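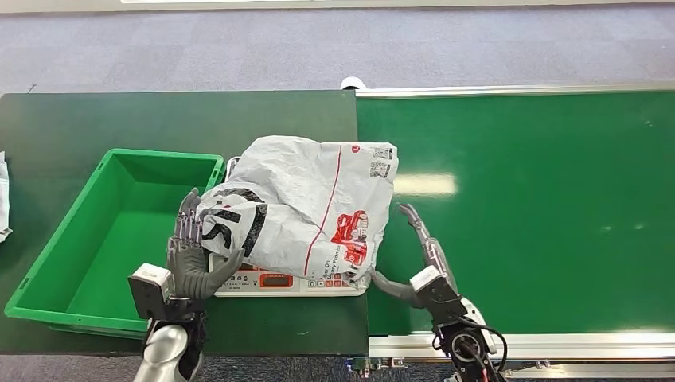

Teaching the Weighing Station by Remote Control

The weighing station at Danumham has now been in regular use for one full season, and it seems appropriate to set down what has been learned from it. Readers who follow this blog for the earlier posts on bin picking will find the present subject slower and a good deal less dramatic. The task is to take a bag, place it on the scale, let the reading settle, and move it on. A new member of staff learns this in a few minutes. Teaching it to a pair of robot hands has taken most of my working time from March onward.

The work is carried out under the project name Odilum. An operator sits at a separate desk, wears a headset and a pair of tracked gloves, and controls both arms directly. Each complete pass through the task is recorded as one demonstration. The recordings are then reviewed, and those that are accepted are used to train the policy that will later run without an operator.

The layout of the station

The station was kept as close as possible to an ordinary packing bench. A green plastic crate stands on the table to the left of the scale, and the conveyor runs to the right. The scale is a plain white digital model with its display and buttons along the front. It was not altered for the project. The reading is taken by a person and entered into the record by hand, which I continue to regard as acceptable at this stage.

Several visitors have asked why the crate is placed so near the scale. In the first layout there was a wide gap between the two, and operators tended to carry the bag high and fast across it. Moving the crate closer shortened the path and produced calmer motion. The change also made the demonstrations more alike from one operator to the next.

Why bags are difficult

Rigid boxes were used for the first weeks, and the results were good enough to be misleading. A box has corners, and it keeps its shape when it is touched. A large plastic bag does neither. It creases, it slides, and it may hang well over the sides of the scale platform. An operator who feels no contact through the gloves must judge all of this by eye.

The method now taught at Danumham is to use both hands, one on each side of the bag, with the fingers kept fairly open. Operators are asked to bring the hands in slowly and to settle the bag before releasing it. A hand that remains in contact with the bag can spoil the reading, and this is the most common reason for rejecting a recording. The hands should be drawn away to the sides – a lift straight up is apt to catch a fold.

Printed bags deserve a separate remark. Lettering, logos and small square codes give the cameras plenty to look at, and an early version of the policy appeared to rely on one particular design. Bags with different printing are now mixed within every session, and plain ones are included as well.

What was collected

The target for the season was 1,000 demonstrations. At the time of writing, 673 have been accepted. The shortfall is disappointing but has a clear explanation: the review standard was raised in June, and a number of older recordings were withdrawn under the new rules. I supported that decision and would do so again.

Operators work in sessions of 14 demonstrations, followed by a rest. Longer sessions were tried. The motions became hurried toward the end, and the headset was uncomfortable for those who wear glasses. Every new operator also completes 5 practice passes that are not recorded.

Instructions now in force

Begin with both hands clear of the scale. Confirm that the display is visible before the first motion. Move one bag at a time, and return the hands to the starting position after each pass. Should a bag fall, stop the recording and mark it as a fall. Do not attempt to rescue the pass, however tempting this may be. Recoveries are valuable, but they are collected in their own sessions and stored under their own label.

Next steps

A second station is being prepared at Jistadstead, using the same table height and the same order of equipment. The Kahraman gloves will be replaced there with a lighter pair, and operators from both sites will exchange places for part of October. It will be useful to learn whether demonstrations from one site can be used at the other without further adjustment – the lighting is quite different, and the glare on the belt is a known concern.

The review rules are also being rewritten in a shorter form. Comments on the draft should reach me before the end of September.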